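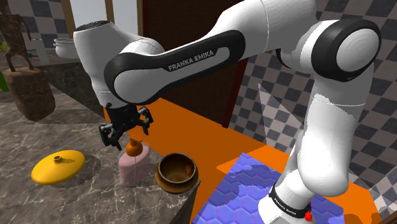

Ferritina baixa em dadores regulares
Por Florencio Carretero
Agosto
2 min de leitura

O posto de Stornlow mede a hemoglobina antes de cada dádiva, mas não a ferritina. São parâmetros distintos: o primeiro pode manter-se normal com as reservas de ferro já reduzidas. Pedi a análise à parte e deu 35 ng/mL.
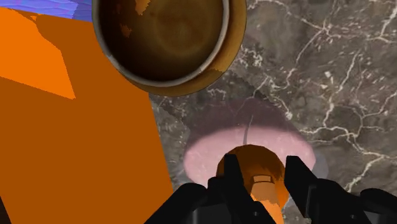
Vou alargar o intervalo entre dádivas e repetir a medição antes da próxima.

Comentários

Severino Barrios: O meu valor passou de 100. Mesmo método?

Florencio Carretero: Não sei, o relatório não indica.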